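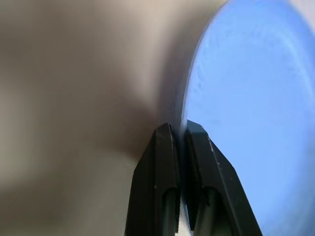
Stullis: comparing the two English editions

16 Sep 2019
6 min read

I finished the last volume of the Masard edition of Stullis in August, which means I now have both English versions complete and can compare them page by page. The older one is from Lummont and went out of print before I had all of it. Most of what I could find online about the differences was a forum thread that stopped after the first story arc, so these are my notes for the whole run.

For anyone who hasn't read it: Stullis is a science fiction manga set in the harbor city of Ngui, where the sea wall is failing and the city council has been hiding the survey data. The lead is a junior surveyor who falsifies a reading in chapter 1 and spends the rest of the series dealing with the result. I'll avoid the ending except in the section on the last volume, which is marked.

Format

The Lummont edition follows the original division into 21 volumes. Masard combined them into omnibus books, with most books holding three of the original volumes. The trim size is larger by a finger's width in both directions, and the art gains from it. The harbor scenes are drawn with very fine hatching, and in the Lummont printing the hatching fills in at the dark end and reads as flat gray. In the Masard books the individual lines hold up, even in the night chapters.

The binding is a step back. The omnibus spines are glued and stiff, and several double-page spreads lose a strip of art in the gutter. The worst case is the wide view of the sea wall in chapter 29. The crack that the whole chapter is about runs straight down the fold. In the old edition you can open the book flat enough to see it. In the new one you have to know it's there.

Paper is a matter of taste. Lummont used a cream stock that has yellowed at the edges on every copy I own. Masard uses a whiter, thinner sheet with slight show-through on pages with a lot of black.

Reading direction and sound effects

Lummont flipped the art to read left to right. This was common enough at the time, but it does real damage in a story about surveying. The maps are mirrored. A character says the breach is on the east side while pointing to a map where it's on the west, and the early volumes fix this in an inconsistent way: sometimes the dialogue is changed, sometimes the map labels are moved, and in two places neither was done. If you ever tried to follow the geography of Ngui in the old edition and gave up, the fault was in the book.

Masard keeps the original direction and leaves the sound effects in place with a small gloss beside each one. I prefer this to the redrawn effects, though I'll admit the Lummont letterer was good. The effects for the pumps were drawn in a heavy slab style that matched the weight of the original. The glosses in the new edition are set in a thin font that is hard to read against screentone.

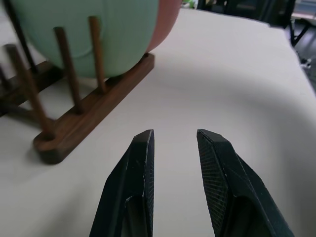
Translation

The two scripts differ more than I expected. Lummont's is looser and has more jokes in it. Masard's is closer to the sentence structure of the original and sometimes stiff for that reason. I read Japanese slowly and checked only the passages where the two disagreed on a point of fact, so take the following as partial.

The lead's job title is the main one. Lummont calls her an engineer throughout. Masard calls her a surveyor's assistant in the early chapters and a surveyor after the promotion. The second reading is correct, and it matters to the plot. Her signature on the report is invalid because of her rank, and the hearing in the middle of the series depends on that. With the Lummont wording, the hearing makes no sense, and the old script patches the problem with an added line about a missing stamp. There is no stamp in the original dialogue.

The survey numbers are another. The falsified reading is given as 1641 in the original and in the Masard edition. Lummont has it right in chapter 1 and then prints a different figure in the flashback, where two digits are swapped. I assumed for years that the changed number was a clue. It was a typo.

Masard has its own errors. The name of the lower pumping station is spelled two ways, and one balloon in the fourth omnibus is assigned to the wrong speaker. A footnote on tide tables refers to an appendix that isn't in the book.

The last volume (spoilers)

The final chapter differs between magazine and book publication. In the magazine version, the surveyor leaves the city before the wall is opened. In the book version, four pages were added and she stays to read the gauges. Lummont translated the magazine version, presumably from the files it had on hand. Masard translated the book version and prints the magazine pages at the back.

I think the added pages are an improvement. The series keeps returning to the act of reading a dial and writing down what it says, and the magazine ending drops that thread. The added pages have almost no dialogue. She reads, writes, waits, and reads again – the panel grid is the same one used in chapter 1, with the same number of panels per page.

Which to buy

Masard, unless you only want to read the first arc and can find the old volumes cheap. A full Lummont set was listed last month at 3000 dollars, and it had water damage. I bought mine one volume at a time, and the total was nowhere near that.

I'm keeping both sets for now. The color plates at the front of the Lummont volumes were dropped from the omnibus edition, and I haven't found them reprinted anywhere else. If someone has the art book and can confirm whether the plates are in it, please leave a comment.

14 shares | 6 comments

Contact | Copyright 2019 | Back to top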